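4.2 Notice periods and turnout at permitted assemblies

The second part of the analysis looks at what happened in Daltdale after the assembly ordinance was amended in July. Before the change, organizers had to file a notice two days ahead of any outdoor gathering. Afterward the period was longer, and the police could ask for a second filing if the route crossed a main road. We coded every notice in the municipal register, 3924 in all, by type of organizer, declared purpose, and whether the event went ahead as filed.

Coding was done by two readers working separately (Szulc and Zawadzka). Where they disagreed, a third reader decided. Most disagreements concerned events with mixed purposes, such as a memorial march that ended with speeches on wages. We kept these in the political category if at least one speaker was listed under a party or union name.
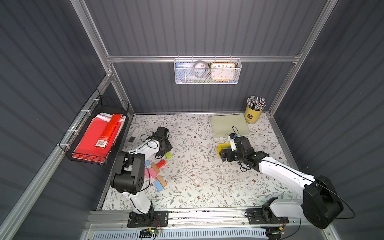

Withdrawn notices are harder to read than refused ones. A refusal comes with a letter and a stated ground, usually public order or traffic. A withdrawal leaves only a stamp. Hamdan interviewed organizers in Daltdale and in Festelton, where the old rule stayed in force, and asked why they had pulled out. In Daltdale the usual answer was the second filing. One union officer said that by the time the route was cleared, the dispute had been settled and the members had gone back to work. In Festelton the reasons were more ordinary – weather, a speaker who canceled, a clash with a local fair.

We also found a shift in who files. Small groups without an office filed less often after the amendment, while parties and large unions filed at much the same rate as before. The pattern holds when events with fewer than 200 declared participants are examined on their own. It does not hold for religious processions, which are covered by a separate clause and were left out of the comparison.

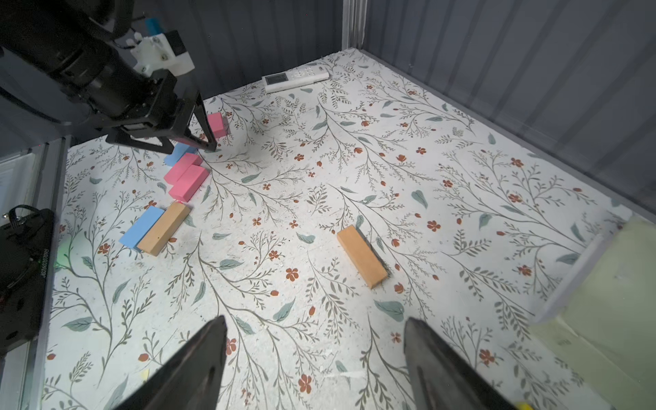 Figure 3. Gripper above foam blocks, with pink blocks and a wooden block nearby.

Two limits should be kept in mind. First, the register records only events that someone chose to declare. Gatherings held without notice appear in police logs, but the logs for Daltdale were released to us in part, and the released pages do not cover the outer districts. Second, declared turnout is a poor guide to actual turnout. Egilsson treats the declared figure as an upper bound. We do not, as several organizers told us they had kept the number low to avoid paying for extra stewards.

Neither limit affects the comparison of withdrawals, which rests on the stamps alone. They do matter for any claim about how many people took part in protest overall, and we make no such claim for either city.

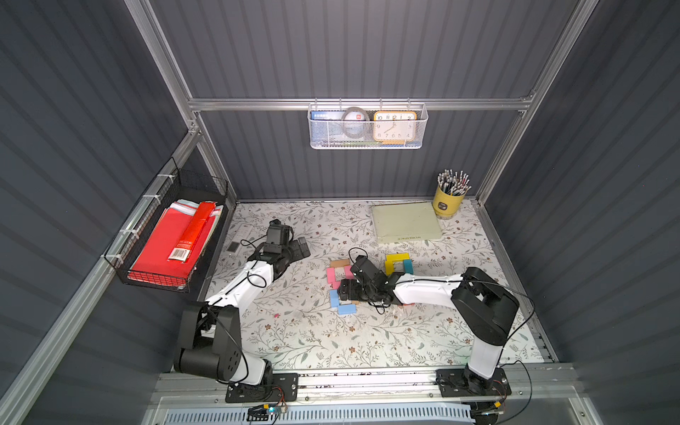

4.3 Appeals against refusal

An organizer whose notice is refused may appeal to the district court within three days. Few do so. In the Daltdale register, appeals were filed mainly by parties with their own legal staff, and the court usually ruled after the planned date had passed. Gajewski has argued that a late ruling still has value as a guide for later cases. We saw little sign of this in the refusal letters, which went on citing the same grounds in the same wording after the court had rejected them.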